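June, late evening

Spent most of today on the table and the drawer of brushes, which I'd been putting off since the spring.

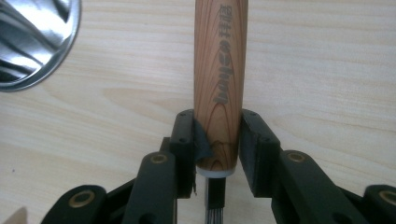

Ishbel came at 3 and stayed for tea. She brought back the Furnitz catalogue I lent her and wanted to know if I was still thinking of replacing the table. I'm not. I like the pale wood, and the only fault with it was the ink near the end where I sit. It took 20 minutes with a damp cloth and a bit of soap, then the same again with a dry one. Most of the mark has gone. There's a grey shadow left if you know where to look.

The drawer was worse. I found two dried-up glue sticks, a receipt from Stomberg for 1387 (I think that was the shelving, before the move) and the good scissors, which I had accused Drita of taking. I rang her to say sorry. She had forgotten all about it — or said she had.

I kept five brushes and threw out the rest. The one with the orange wooden handle and the Japanese writing down the side stays, of course. I still can't read what it says. Drita thinks her neighbour could tell me, so I've copied the characters onto the back of an envelope as well as I could, though my copying isn't good and some of them are faint. The bristles are short and dark grey and packed close together. I've only ever used it for dusting the frames and the edges of the books, and it does that very well. I might ask if that's what it's meant for.

Ishbel says brushes should hang with the bristles down. I've always kept mine in a jar the other way up. We looked for hooks in the hall cupboard and found none, so they're in the old jar again for now. I'll get hooks when I go in for paint.

Ren slept on the chair the whole time and only got up when the biscuits came out. He has to go to the vet next week for his claws.

Supper was soup and the end of the loaf. Still to do: the bottom drawer, the lamp flex, and a letter to Herkia about the blind, which sticks halfway down every evening. It stuck again tonight, so I've left it.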